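5.2 Lost tracking during two-handed collection

We would like to spend a little time on the fault that cost us the most, partly because we suspect other groups will meet it too. Of the 76 demonstrations recorded for the Pultari tidying task in August, 15 had to be thrown out, and in every one of them the estimated pose of one gripper had jumped by up to 4 cm between neighboring samples. Our first guess was the clock on the logging computer, and Bartosz Chmielewska kindly gave up a good many evenings to checking it — the clock was fine.

The trouble lay with the marker cubes. When the operator turned a wrist inward, the tracker was left with a single face, seen at a steep slant, and it would flip between two possible poses. A policy trained on such data learned the jump quite faithfully, and at Skilcombe it drove the arm down into the tabletop.

Figure 7. Two-handed collection, seen from overhead.

Marker visibility is therefore checked before each recording now. An arm pose such as the one in Figure 7, where the cube on the right gripper shows three of its faces, gives the solver plenty to work with, and we ask operators to come back to something like it whenever they pause.
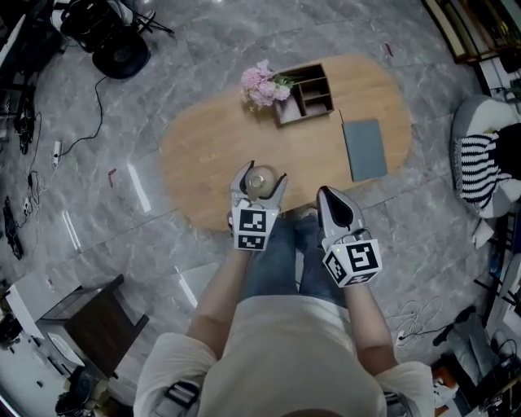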